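Druckaufträge bleiben in der Warteschlange von Mirby hängen
Status: gelöst
Gemeldet von: Iraklis Stefanou, Büro Gillen
Bearbeitet von: Achilleas Athanasiadis, Ververidis IT-Service

Fehlerbeschreibung

Seit der Umstellung auf den neuen Druckserver kommen Aufträge aus der Buchhaltung nur noch unregelmäßig am Gerät im Flur an. Kurze Dokumente laufen meistens durch. Längere PDF-Dateien stehen in Mirby auf "wird verarbeitet" und bleiben dort, bis man sie von Hand löscht. Danach geht es eine Weile, dann steht die Schlange wieder. Am Gerät selbst wird kein Fehler angezeigt, Papier und Toner sind in Ordnung. Kopieren und Scannen funktionieren.

Betroffen sind vier Arbeitsplätze. Der Empfang druckt über dasselbe Gerät und hat keine Probleme.

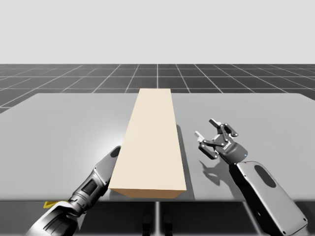

Schritt 1: Dienst neu starten

Warteschlangendienst auf dem Server beendet, den Spool-Ordner geleert, Dienst wieder gestartet. Testseite kommt sofort. Rechnungslauf mit 44 Seiten ebenfalls vollständig gedruckt. Herrn Stefanou gebeten, normal weiterzuarbeiten und sich zu melden.

Rückmeldung am Nachmittag: Schlange steht wieder, gleicher Zustand wie vorher. Der erste hängende Auftrag war eine Mahnliste aus dem Rechnungsprogramm.

Schritt 2: Treiber prüfen

Auf den Rechnern der Buchhaltung ist noch der alte Treiber aus der Zeit vor dem Umzug installiert. Der Empfang hat den neuen - das würde den Unterschied erklären. Alten Treiber auf zwei Rechnern entfernt, Treiberpaket vom Server eingespielt, Rechner neu gestartet. Die beiden anderen zum Vergleich unverändert gelassen.

Ergebnis: Die Hänger treten jetzt seltener auf, aber auf allen vier Rechnern. Der Treiber ist also höchstens ein Teil der Ursache. Die übrigen Rechner trotzdem nachgezogen, damit alle den gleichen Stand haben.
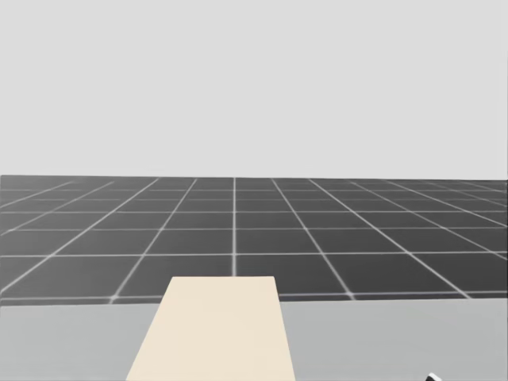
Schritt 3: Protokoll auswerten

Erweitertes Protokoll in Mirby eingeschaltet (Verwaltung, Warteschlangen, Diagnose). Bei jedem Hänger steht kurz vorher derselbe Eintrag:

Speicherlimit für Warteschlange erreicht, Auftrag zurückgestellt

Das Limit ist auf 500 MB eingestellt. Der Ordner war zum Zeitpunkt der Meldung fast voll, obwohl nur wenige Aufträge anstanden. Beim Nachsehen lagen dort fertig gedruckte Aufträge vom Vortag. Mirby behält sie offenbar, und der Platz wird nicht freigegeben.

Die Option "Aufträge nach dem Druck behalten" war aktiv. Laut Herrn Stefanou hat sie im Büro niemand gesetzt. Auf dem alten Server war sie aus, vermutlich ist sie beim Import der Einstellungen dazugekommen. Option ausgeschaltet, Ordner geleert.

Nachtrag: Das Aufräumen läuft als geplante Aufgabe unter dem Konto des früheren Servers. Dieses Konto gibt es nicht mehr. Die Aufgabe ist deshalb seit dem Umzug bei jedem Start fehlgeschlagen, ohne dass in der Übersicht etwas zu sehen war. Aufgabe auf das neue Dienstkonto umgestellt und von Hand gestartet, läuft durch. 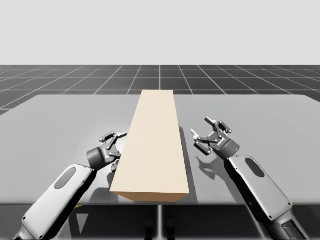

Gillen, Februar 2022

Rückmeldung von Iraklis Stefanou nach dem Monatsabschluss: keine Hänger mehr, auch nicht bei den langen Listen. Offen ist nur noch, dass der Ausdruck aus dem Rechnungsprogramm manchmal im falschen Fach landet. Das war vor der Umstellung auch schon so.

Fachzuordnung angesehen. Im Rechnungsprogramm ist als Quelle Fach 2 fest hinterlegt, im Treiber steht "automatisch". Je nachdem, wer die Vorlage zuletzt gespeichert hat, gewinnt die eine oder die andere Angabe. Vorlage auf "Druckervorgabe" gesetzt und für die Anwender schreibgeschützt. Wer eigenes Briefpapier braucht, wählt das Fach im Druckdialog.

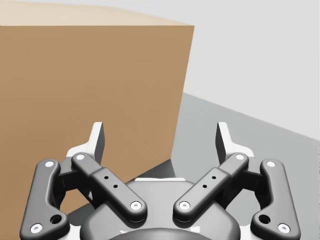 Die Vorlage für Mahnungen ist davon ausgenommen, sie muss weiter auf das Fach mit dem Firmenpapier zugreifen. Bei einem Update des Rechnungsprogramms wird sie überschrieben und muss neu eingestellt werden. Herr Stefanou hat die Werte notiert.

Für den Standort Trelwood gilt dieselbe Konfiguration, dort wurde der Server mit der gleichen Sicherung eingerichtet. Geplante Aufgabe auch dort geprüft: gleiches altes Konto, gleicher Fehler. Umgestellt, bevor jemand etwas gemeldet hat. Die Option zum Behalten der Aufträge war in Trelwood ausgeschaltet.

Das erweiterte Protokoll ist an beiden Standorten wieder abgeschaltet. Der nächste reguläre Wartungstermin ist im Juli, dann wird der Spool-Ordner noch einmal kontrolliert. Ticket geschlossen. Bei erneutem Auftreten bitte auf dieses Ticket antworten und kein neues anlegen.

4 Kommentare · 2 Mal geteilt

Kontakt | Impressum | Datenschutz | © Ververidis IT-Service | Nach oben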